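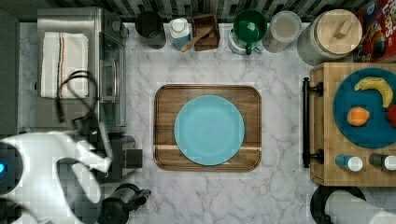
Figure 1. Light blue plate on a wooden tray, kitchen counter.

Home News Projects Students Library Contact

Projects > Local Studies > Folklore and Media > The Brarelmont Light

Print this page | E-mail this page

The Brarelmont Light: How a Local Ghost Story Was Reported
Oana Chiriac and Clem Tamihana
Final report, 10/25/18

Introduction

People in Istville have told stories about the Brarelmont light for a long time. It is described as a pale or yellow light that moves along the old rail bed between the Lammers road crossing and the Brarelmont cutting. The most common explanation is that it is the lantern of a railroad worker who was killed on the line. Other people call it a ball of gas, a car headlight, or a hoax.

Our project looked at how the story has been told in print and online. We also spent three nights at the crossing to see what could be seen from there. We did not set out to prove that the light is or is not a ghost. We wanted to know where the details in the story came from and which ones were added later.

Sources

We used the bound newspapers in the public library, a folder of clippings kept at the front desk there, and two web pages where people post sightings. We found eight separate reports that gave a place and at least a season. We left out anything that said only that "people have seen it." Clem read the newspapers and Oana read the web pages, and then we traded and checked each other's notes. In two cases we disagreed on whether a report was a new sighting or a retelling of an older one. We decided both were retellings, and they are not part of the eight.

We also talked to five people who said they had seen the light themselves. They asked us not to print their names. Each one was asked the same questions: where they were standing, which way they were facing, what color the light was, how it moved, and whether they had heard the story before they saw it. All five had heard it before.

What the reports say

The oldest clipping is short. It says that a light was seen near the cutting by two men driving home and that it "kept its distance." There is no railroad worker in it and no lantern. The word ghost is not used, although the headline calls it a "queer light."

The railroad worker first shows up in a Halloween feature in the year 2000. The writer says the man was a brakeman and that he lost his head in the accident. No name or date is given. We looked for an accident like this in the newspapers and could not find one. We may have missed it, as several volumes are water-stained and some pages are gone. A brakeman who lost his head is also part of many railroad light stories from other states, so it is possible that the writer borrowed it.

After the Halloween feature, every report we found mentions the lantern. Before it, the light is described as round, "like a star," or "like a lamp in a window." Afterward it swings from side to side. Three of the people we interviewed said it swung. One said it stayed still and got brighter and then went out. The last one could not remember.

The web pages add more. One post says the light will follow your car if you turn your engine off and flash your headlights. Another says that it appears only in March, on the anniversary of the accident. We could not find a source for either one. Only one of the eight reports is from March.

The Daltex explanation

A common answer from people who do not believe the story is that the light comes from the Daltex gravel yard. The yard has tall work lights, and they can be seen through the trees from parts of Lammers road. This seemed reasonable to us at first. The problem is that the oldest clipping and two of the later reports are from before the yard was built, so the work lights cannot explain those. They could explain some of the newer ones.

We wrote to the yard office and asked what hours the lights were on. They wrote back that the lights run whenever there is a night shift and that they do not keep a list of past shifts.

Our three nights at the crossing

We parked on the gravel shoulder on the Istville side. A parent came with us each time. We brought a compass, a notebook, a pair of binoculars, and a map on which we had marked the cutting, the yard, and the curve in the state highway.

First night: Overcast with light wind. No lights along the rail bed. The yard was dark.

Second night: Clear. We saw a yellowish light low over the rail bed that lasted for a few seconds and faded. It happened again several times. With the compass and the map we worked out that it lined up with the curve in the highway. When Oana used the binoculars she could see that the light split into two just before it faded, as headlights would. Clem thought it also seemed to bob a little. The ground between the crossing and the highway dips, and there are branches in the way, so this could make a steady light look like it is moving.

Third night: Fog. We could see a glow from the direction of the yard and nothing else. We left early — the fog was getting worse and the road has no shoulder after the bridge.

Discussion

We think that most of what people see from the crossing now is headlights on the highway curve. The direction is right and the color is right. It would also explain why the light "keeps its distance," which is in the oldest clipping and in several of the others. We do not know if the highway had the same curve when the oldest clipping was written. The county map we used is a recent one, and the older one at the library does not show that part of the county clearly.

The story itself has changed more than the light has. The brakeman, the lantern and the swinging all seem to come in with one newspaper feature. Once they were in print, people who saw a light had a reason to call it a lantern. We cannot be sure of this from only eight reports, and a swinging light may have been part of the spoken story before anyone wrote it down.

Problems with the project

Our interviews were all with people who already knew the story. It would have been better to talk to someone who saw the light without knowing about it, but we could not find anyone. Our nights were also close together, all in the same part of fall. We did not take photographs at the crossing that were clear enough to use — the ones we have show a few bright dots and no background.

If another group takes this up, we suggest having one person drive the highway curve while the others watch from the crossing and write down the times. We wanted to do this and did not have a second car. Our notes and copies of the clippings are in the project binder in the school library, filed under Local Studies.

Print this page | E-mail this page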